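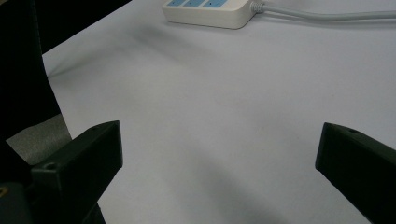 How often do the gripper fingers need changing?
Every pair is checked after 478 cycles, and a pair goes in the bin when either tip has lost its square edge or when the two no longer meet along their full length.

That figure comes from the log Lenni Laitinen has kept on the Rahman bench since it moved to Vokville. Before that we changed fingers when somebody complained, and by then a good part of the day's work had usually been done with a worn pair. The log is a plain sheet with the cycle count, which gripper, what was changed and initials. Please keep filling it in. There are gaps in August and we would like there not to be any more.

The bench runs two hand-held grippers, left and right, both of the same design. They are used as a pair by one person standing at the table, and the job for most of this season has been power strips: approach, grip, lift, turn, set down. Strips are an awkward part. The housing is smooth, the cord pulls to one side, and a finger that has gone round at the tip will slide along the long edge before it bites. If you find yourself squeezing harder than you did last month, look at the fingers before you blame the part.

Changing a pair takes 10 minutes once you have done it a few times. Unplug the gripper first. Back out the screws, lift the old fingers off and wipe the seats with a dry cloth. Fit both new fingers loosely, close the jaws by hand so the tips line up, then tighten a little on each side in turn. If you tighten one side fully and then the other, the second finger creeps and you will be doing it again after lunch. Don't mix an old finger with a new one. The spares come from Monberg in bags of 4, already matched.

After any change, do the open check. Open the jaws as far as they will go above bare table and look down between them. The tips should be at nearly the same height. Then close them slowly on nothing and listen. A click near the end of travel means a screw is standing proud.

Next, try the pair on a strip, with the second gripper held clear and open so you can compare the two.

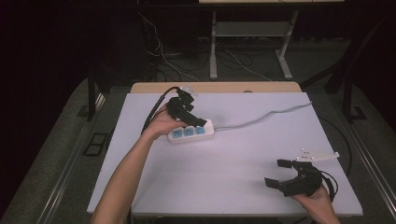 Left and right grippers in use on the power strip job.

Merike Mockus asks for a word on cables, which have caused more stoppages this year than fingers have. Each gripper has its own cable out of the back, and the trouble starts where it leaves the body. Let it hang in an easy loop. Don't wrap it round your wrist and don't park the gripper on top of it. At the end of a shift run your thumb and finger along the first hand's width of cable and feel for a flat spot. Two cables were replaced in the spring and both had one.

The brackets on top of the grippers should be checked at the same time. They are held by small screws that work loose with handling, and a loose bracket spoils the calibration without giving any other sign. Nip the screws up and leave it at that. Two brackets have cracked from overtightening and the replacements took almost three weeks to arrive from Ustalon.

Calibration itself has not changed. Run it after a finger change, after a bracket has been touched, and at the start of the day. The reading wanted on the gap is 104, give or take one. If you get something further out, reseat the fingers and run it again. If it is still out, put a tag on the gripper, write it in the log and find Merike or Lenni. Please don't adjust the offset in the software to make the number come right. We found two grippers set up that way in the old room and it took most of a morning to work out what had been done to them.

The table top should be wiped at the end of each shift with a damp cloth, no spray. Grit on the surface gets picked up by the tips and marks the housings.

Spare fingers are in the second drawer, cables in the third. When you open the last bag, tell Lenni the same day. The next order to Monberg goes in at the end of the month.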